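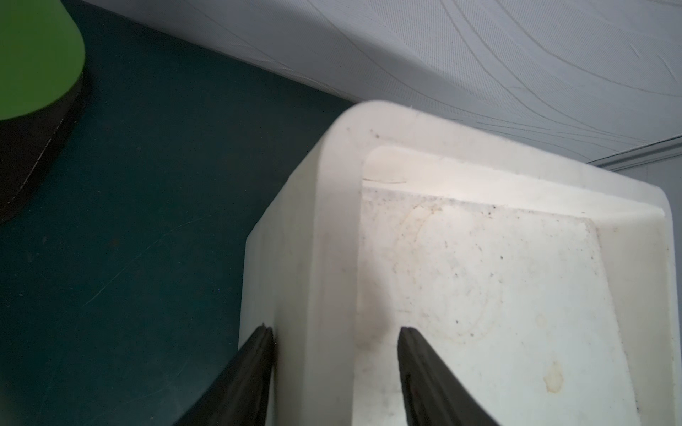
Wrist camera view: gripper fingers either side of the container wall.

Flarnden Robotics Club – two-arm bench

The student team has moved both arms to the household task set for the Disteris challenge in July. Each run is capped at 200 seconds, and the arms share one controller.

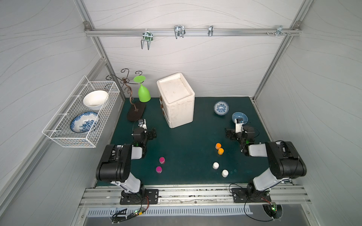
The bench with both arms, the cabinet and the bottles on the mat.

Grip force is now set per object in the Aigner software. The old global value dented soft parts.
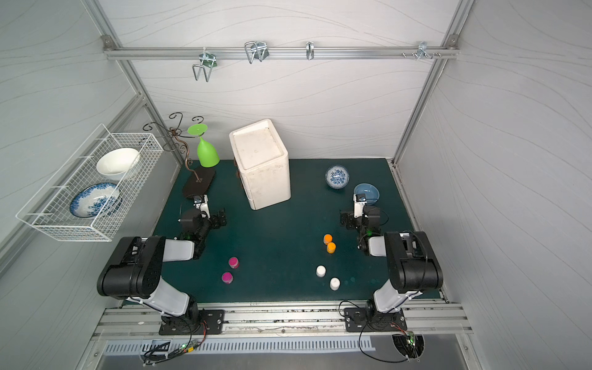
Calibration is repeated after every 23 runs, using fixed points only. Movable items drift too much to serve as references, so the team takes its points from the back rail with its four hooks and from the corner brackets. The log goes to the shared drive – one file per session.

Drawer tasks are scored separately from pick-and-place.
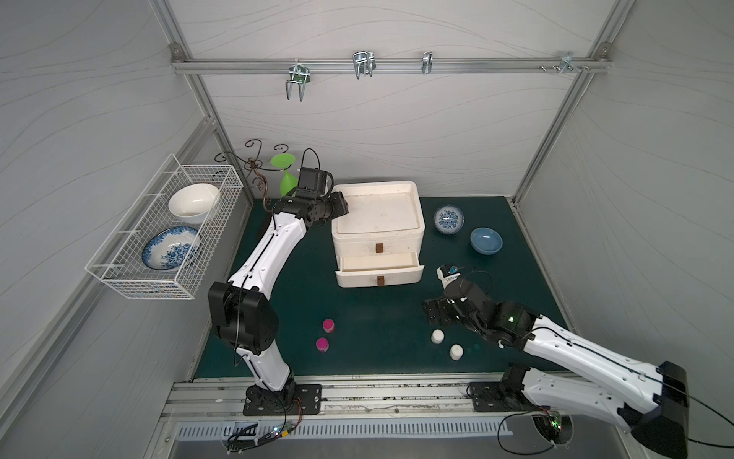 A task needs 100 logged runs before it enters the Sistby demo list.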